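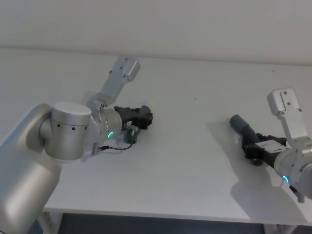

Do I need any experience to join the Neltdale robot club?

None at all! We start everybody off gently, and Hendrik Hendriks is happy to go over things twice — or as often as you like. 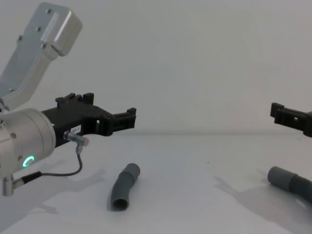
How many people share the arms?

We take 11 members a term and work in small groups, so you'll get a good long go each evening.

What are we making this term?

We're teaching the two arms to pick up and hand over short lengths of tube, and it's lovely fun.

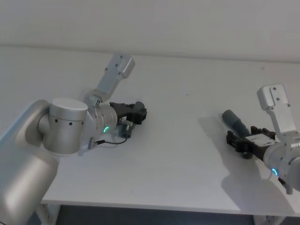

The right arm holding a grey tube-like piece.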